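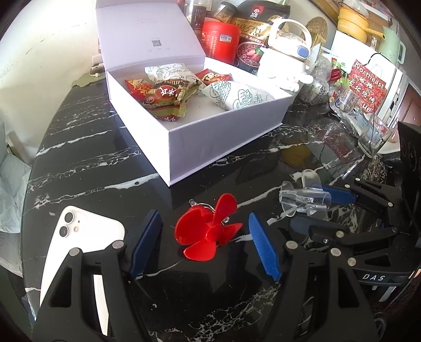
*A red plastic propeller on a black marble tabletop.*

**Vudden say the second album is finished. Again.**

Vudden have announced that their second full-length, *Marard*, will be out in October, and anyone who has followed the band for any length of time will want to see a physical copy before believing it. The news came in a four-paragraph post on the band's page on Tuesday, signed by guitarist and singer Matěj Šťastný, who used the word "definitive" twice and did not name a day.

This is the third time *Marard* has been announced. The first time it was a double album. The second time it was a single album with a bonus disc of rehearsal recordings, and people were able to put money down for it. Now it is nine songs, no bonus disc, on a label called Fikre that has 2 releases to its name so far, one of them a cassette.

The money is the part most fans will care about. According to the post, 2,456 people paid for the earlier version through the band's own store. Šťastný writes that every one of those orders "will be honored in full," but he doesn't say what full means when the thing they ordered had two discs and the thing being made has one. Asked by email whether buyers could have a refund instead, he replied that the band was "working through the options with the label" and that he would prefer to talk about the music.

So, the music. There is one song to go on, a seven-minute track called "Mindon," which went up with the announcement. It's good. It may even be very good for the first half, when the drums stay out of the way and the riff gets to repeat itself until it turns ugly, the way the best parts of the debut did. Then a clean section arrives, with some whispering, and it stays too long. The ending is a fade, and a fade on a death metal record always makes me wonder what they couldn't agree on.

The sound is another matter. The debut was recorded quickly and cheaply, and part of its appeal was how badly everything fit together. The bass was far too loud and the vocals seemed to be coming from a hallway. "Mindon" has been cleaned up a great deal. You can hear each tom. The guitars are thick and even and a bit like everybody else's guitars. The post calls this "the sound we always had in our heads," which is what bands say when they've spent more, and it was said about the previous mix too, back when that one was final.

Whether the rest of the album sounds the same is hard to know. The post credits the mix to Tsehay Bogale, who also runs Fikre, and says she started over from the raw tracks after the band threw out two earlier attempts. Bogale confirmed that by phone and was a good deal plainer than the announcement.

"They came to me with 16 songs and I told them I'd put out nine," she said. "Some of the others had three different drum takes stuck together. I wasn't going to fix that and they weren't going to play it again."

She also said the masters have gone to the pressing plant, though she hasn't had a test pressing back. A test pressing can be rejected, and Vudden have rejected one before. That was the delay that ended the second announcement, after the band complained about noise on side B and then stopped posting for most of a year. Bogale says the approval is hers to give this time, under the contract, and that she doesn't plan on asking for a vote.

I asked her about October. "October is when I want it," she said. "I told them to write 'fall.' They wrote October."

There's a lineup question, too. The photo with the announcement shows four people, while the credits list five, and the fifth is the original bass player, who left before the second announcement and who has said online that he didn't know his parts were still being used. The post describes him as "a brother forever." Bogale says that his playing is on four of the nine songs, that he has been sent paperwork, and that she'd expect it to be sorted out before release. She didn't say it had been signed. The remaining bass was played by Šťastný, and a new live bassist will be named later.

About live shows, the post is vague. It promises "a run of select dates," with no cities, and says that people who bought the earlier version will get first pick of tickets. It isn't clear if this is meant as a kindness or as part of making good on the missing disc. The band's last booked show, a festival slot in the early afternoon, was called off the same morning because of what they called a van problem. Two of the members were in the crowd by evening.

None of this would matter much if the debut weren't so strong. It runs under half an hour and has hardly a wasted bar in it, and it has been passed around for years by people who mostly never saw the band play. That kind of reputation is easy to live on for a while. It also makes each new delay look more like caution than perfectionism. Hearing "Mindon," I don't think they've lost it. I do think they've had too much time to fuss, and that the seven songs Bogale cut may be the best decision anyone has made on their behalf.

The vinyl edition is listed in the Fikre store with no price yet. A CD is planned and a cassette is "likely." New orders aren't being taken until the old ones have been matched to current addresses, a job Bogale says she is doing herself from a spreadsheet the band gave her, in which 65 entries have a name and nothing else. Anyone who ordered and has moved since is asked to write to the label, and she asks that they please not write to the band.

The full track list hasn't been published. The post says it will follow "in the coming days," and as of this writing it hasn't. "Mindon" is streaming on the band's page now.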